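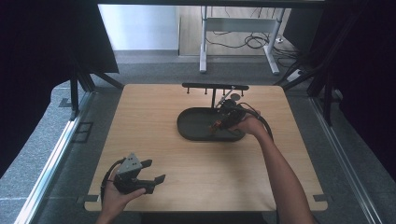
O presente relatório informa a Fundação Plernholm sobre o segundo período do projeto de sementes locais no vale de Samonte. Neste período recebemos 194 lotes de sementes, na maior parte feijão, e também milho, abóbora, couve e alguma fava. A triagem faz-se à mão, grão por grão, e a escolha do recipiente tem mais importância do que pensávamos no começo: um tabuleiro oval com o bordo levantado, como o cinzento escuro que está sobre a mesa, é a forma que agora recomendamos às famílias, e os pratos rasos foram abandonados depois da primeira semana. O feijão redondo foge muito facilmente.

Tempo de leitura: 4 minutos

Relatório de progresso, segundo período
Apresentado pela Associação Pluvska em 2026-02-15

1. Recolha

A recolha terminou em dezembro, como estava previsto no plano. Visitámos as aldeias do lado norte do vale e, com mais atraso, as do lado sul, onde a estrada esteve fechada por causa de um deslizamento de terras. Em cada casa preenchemos uma ficha com o nome que a família dá à variedade, o lugar onde a semeia, o mês da sementeira e a pessoa de quem recebeu a semente. Esta última pergunta foi a mais demorada. Muitas vezes a resposta começava por uma vizinha, passava por um casamento noutra aldeia e acabava numa feira que já não existe.

Dos lotes recebidos, separámos até agora 49 variedades que consideramos distintas. O número ainda pode mudar. Há nomes diferentes para o mesmo feijão, e há também o caso contrário, mais difícil para nós, em que duas casas chamam "riscado" a feijões que só na flor se vê que não são iguais. Para estes casos temos de esperar pela sementeira da primavera, e pedimos que a Fundação considere a lista em anexo como provisória.

2. Ensaios de germinação

Os ensaios começaram logo que as primeiras sementes estavam secas. Usamos o método do papel húmido, com contagem ao quinto e ao nono dia. Os feijões deram bons resultados: nos lotes da última colheita, 90 por cento das sementes germinaram. Na couve os resultados são fracos e muito desiguais. Suspeitamos que uma parte desta semente foi guardada junto ao fogão durante vários anos, mas as fichas não dizem isto com clareza e vamos perguntar outra vez às famílias.

O milho apresenta um problema de outra natureza. Quase todas as casas semeiam perto de campos com milho comercial, e não podemos afirmar que as espigas recebidas sejam puras. No plano inicial tínhamos escrito que o milho seria tratado da mesma maneira que as outras espécies. Reconhecemos que foi um erro de planeamento. Propomos multiplicar só dois milhos, na parcela isolada acima da capela, e guardar os restantes sem os distribuir.

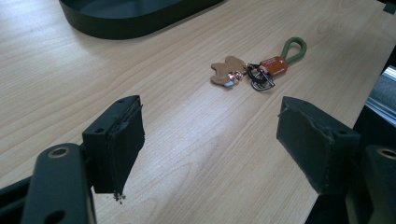

A parcela acima da capela tem água suficiente até ao princípio do verão. Depois é necessário trazê-la do tanque, e o orçamento atual não inclui mangueira nem bomba. Pedimos dois preços na cooperativa Troturton e juntamos os dois ao anexo financeiro. Não pedimos dinheiro adicional; a despesa pode sair da rubrica de deslocações, que ficou abaixo do previsto, se a Fundação autorizar a transferência.

3. Conservação e distribuição

Encomendámos 1.000 envelopes de papel com fecho, que chegaram com a cola defeituosa numa das caixas. O fornecedor substituiu essa caixa sem custos. Cada variedade fica guardada em dois lugares: uma parte na câmara fresca da escola agrícola e outra parte em casa de quem a entregou, em frasco de vidro. Algumas famílias preferiram continuar com o saco de pano, e respeitámos essa preferência.

A primeira troca de sementes realizou-se no salão paroquial. Veio mais gente das aldeias altas do que de Samonte mesmo, talvez por a data coincidir com a matança do porco em várias casas da vila. Foram levadas sobretudo favas e abóboras. O feijão branco grande, que esperávamos ver muito procurado, ficou quase todo na mesa, e uma senhora explicou-nos que demora demasiado a cozer com a água de cá.

4. Dificuldades

A base de dados está atrasada. As fichas em papel estão completas, mas falta passar para o computador as do lado sul, e as fotografias das sementes ainda não têm todas a mesma escala. Também a tradução do caderno de campo, prometida para este período, só está feita até ao capítulo das hortaliças.

5. Próximos passos

Até ao próximo relatório contamos preparar a parcela, semear os feijões de nome duvidoso lado a lado e repetir o ensaio da couve com sementes novas. A segunda troca será nas aldeias do sul, se a estrada o permitir. Aguardamos a resposta da Fundação sobre a transferência entre rubricas, de preferência antes da sementeira.

Projetos > Sementes locais > Relatórios > Segundo período

Este sítio utiliza cookies para melhorar a sua experiência. Ao continuar a navegar, aceita a sua utilização.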